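Giving Up the Car, Month Four

12 February 2020

So I sold the car in October, and people keep asking me how it's going, usually with that face you make when somebody tells you they've stopped eating bread. It's going fine! Mostly fine. There was one Sunday with a bag of potting soil and a bus that never came, and I said some words on the sidewalk that I won't repeat here.

The money part is what got me started. I was paying 297 dollars a month between the loan and the insurance, and that's before gas, and before the parking garage on Vindport Street where I'd leave it sitting for days at a time. My commute is 3 miles. I could walk it, and when the weather's decent I do. 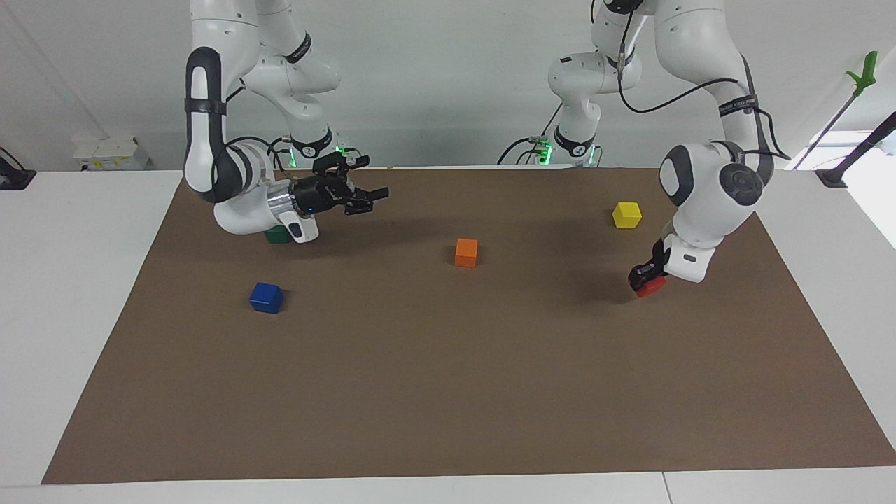 The bus I take most is the 19, and I've gotten weirdly fond of it. Same driver most mornings, same kid with the trombone case, and the heat is cranked so high that I've started leaving my scarf at home. I read on it too – I've finished more books since the fall than I did in all of last year (two of them were bad, but I finished them).

Groceries took some figuring out. I bought a folding cart from Brunix, the kind I used to think was strictly for grandmas, and I love it. It squeaks. I don't care. I still can't do cat litter on foot though, so that gets delivered.

What I do miss is driving at night with the radio up and no place to be. I haven't found anything that replaces that. My sister says I should rent something for a weekend this spring and get it out of my system, and I've already been looking at cabins up by the lake.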